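Wultcombe Household Trials
Pre-run safety and inspection checklist, tabletop chores, two-arm unit
Date: 20/08/2018
Inspector: Katherine Cuervo
Present: Octavio Ulloa (operator), Iara Orellana (stop button)
Chore under review: clear a small table of bathroom and kitchen items

Marks: OK / FIX / HOLD. Comments go under the item. Please don't write "fine" in the comments, it tells the next person nothing.

SECTION A. AREA

A1. Partition panels standing and feet locked. OK

A2. Floor marking readable from the operator's chair. FIX
Worn near the table leg. Asked for new tape in the last report too.

A3. Walkway clear on the stop button side. OK
After I moved a stool.

A4. Tablecloth secured. HOLD
There is no clip on it anywhere. I keep hearing that the cloth makes it "more like a home." Fine, but at home I can see when my sleeve has caught the cloth, and I stop. Octavio says the arms stay high enough. I'd like that in writing with a height next to it.

SECTION B. ARMS AND CABLES

B1. Emergency stop pressed and released twice before power-up. OK
Iara did both.

B2. Cables clear of the work surface. FIX
Black cable from the elbow lies on the cloth. It needs to go up and back along the arm. A cable that lies among the things to be picked up is one more thing to be picked up.

B3. Wires at wrist tied down. FIX
Red and white wires wound around the joint where the hand meets the wrist. Wants a proper sleeve.

B4. Fingers checked for cracks and loose tips, both hands. OK

B5. Speed limit set and locked. OK
Setting 11, same as the Dronberg runs. Key is with me.

SECTION C. ITEMS ON THE TABLE

C1. No glass, no blades, nothing heated. OK

C2. Bottles capped. OK
White cap is on the tea-colored drink. I would still rather have an empty one until A4 is settled.

C3. Items match the chore being claimed. HOLD
The claim on the run sheet is "tidies a bathroom shelf." I don't know anyone who keeps their toothpaste lying on its side on a tablecloth, with a bottle of tea on the same table. Change the claim or change the table.
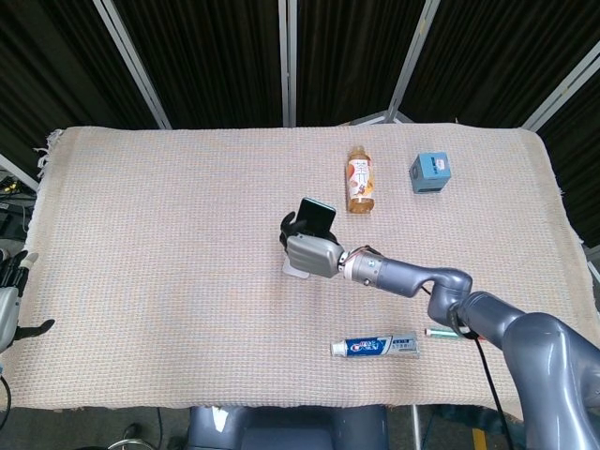 Could this unit be left alone in a house to put the toothpaste and toothbrush away?

Not at this stage. It needs one person at the controls and one at the stop button, and those two could have cleared the table by hand before the power-up checks were finished.

SECTION D. THE CHORE ITSELF

D1. Start and finish of the chore written down before the run. FIX
"Clear the table" is a start. Where do the things go? Is dropping one in the right place a pass? Catalina Painemal asked the same in her notes on the Matby kitchen and got no reply that I can find.

D2. Record of earlier runs supplied. OK, with comment
The log shows 2,652 grasps and I'm told this is a large number. It doesn't say how many had a person step in halfway, so I can't tell what it is a large number of. I asked for the last 200 with the operator's notes attached. Ignacio Saavedra sent 41.

D3. Thin and flat items included. OK
Toothbrush is in. Good. Anybody can design a hand that picks up a block. A toothbrush lying flat is what I'd watch if I were thinking of buying one of these.

D4. Operator input logged. HOLD
If Octavio nudges the arm, it goes in the log as a nudge. The Bravo sheets had a column for this and somebody took it out. Put it back.

D5. Soft items tested for squeeze. FIX
Toothpaste tube needs a grip force on file. Use a full tube with the cap done up, and wipe the fingers between runs.

SECTION E. AFTER THE RUN

E1. Arms parked before anyone reaches over the table.
E2. Power off before cables are touched.
E3. Dropped items written down with the time, including the ones that "nearly" stayed in the hand.
E4. Stop button person signs separately from the operator.

(E to be filled in by Iara.)

GENERAL COMMENTS

Three HOLDs, so no run until A4, C3 and D4 are closed. The FIX items can be done the same morning, except the floor tape, which has to be ordered.

I've been asked again whether I think it can do housework. I inspect the setup, so my opinion isn't worth much, but it's the one I'm asked for most. It can be shown doing a piece of a chore on a table somebody else has laid out. My sister wipes down a sink with a kid on her hip and the phone ringing. Send me a run where the table wasn't laid out by the team and I'll read every page of it.

Next inspection in September. Bring the Matby notes.

K. Cuervo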